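Are textured fingertips worth it for picking up socks?
Asked by Uriel Arriaga, May 2022

We have two arms on a sock sorting job and I'm choosing fingers. The Otent rep swears his textured set fixes fabric pickup. I have my doubts.
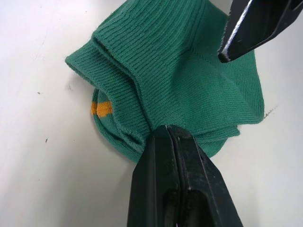

Smooth fingers cost me 65 dollars a pair and the Otent ones are 306. What I care about is whether the tip gets a pinch on knit without scraping the table. On a green ribbed sock one finger pulls the cloth into a tight crease, and I can't see what 241 more dollars would add.

Teodoro Olvera
Get the textured ones. Grip is grip.

Elvia Cervantes
I'd want numbers before believing that. Run both sets on the same socks and log every miss.

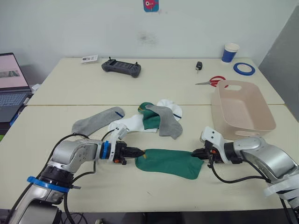
We did 1,131 picks at Prarum with each set. Texture helped on thin dress socks and made no difference on thick ones – and it snagged fuzzy knit.

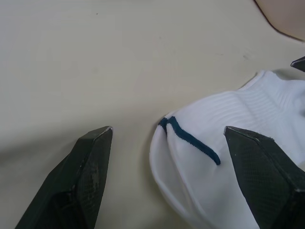
Check your closing force first too. Ours was set too low for a month and we blamed the fingers. If the rep won't lend you a pair to test, I'd keep the 306.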